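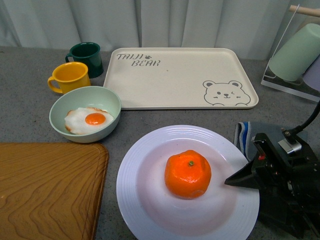 My kitchen helper arm dropped a plate in May, and I've been meaning to write down what I learned from it ever since. It's a Barreto, the small bench model, and I use it for setting out breakfast things and putting them away again. Most days it does fine! That morning it picked up a dinner plate by the rim, lifted it maybe a hand's width, and let go. Plate in pieces, me in socks.

I blamed the plate (smooth glaze, wide rim), but the log showed fault code 991, which my manual lists as "grip force lost." My friend Soledad Godoy has had hers longer than I've had mine, and she told me to look at the finger pads first. Sure enough, they had a film of cooking oil on them. I fry a lot of eggs.

So, a few things I do now.

Wipe the pads before every session with a damp cloth and one drop of dish soap, then dry them. I tried Clitness spray for a while and it left them slicker than before, so I'm back to soap.

Switch the arm off at the wall before you touch the fingers. I used to just hit pause, and one time it closed on my thumb. Pause isn't off!

Check the cable. Mine loops up and over, and if it's too tight it tugs on the gripper when the arm reaches low. Leave some slack, but keep it well clear of mug handles and anything hanging on a rack.

Practice with something soft. A mandarin is great for this, a bit lumpy and cheap to replace, and you can see right away if the grip is too hard. Do plates last, with a folded towel underneath.

Lower the lift speed. Mine came set at 30 and I run it at 2 for anything breakable. Slow as molasses, but I'm making coffee anyway.

If the code comes back after cleaning, the pads are probably worn. I got a new pair from Husis and they went on with one screw each. My counter said 3,045 grips on the old ones, and I think I'll swap the next set sooner than that.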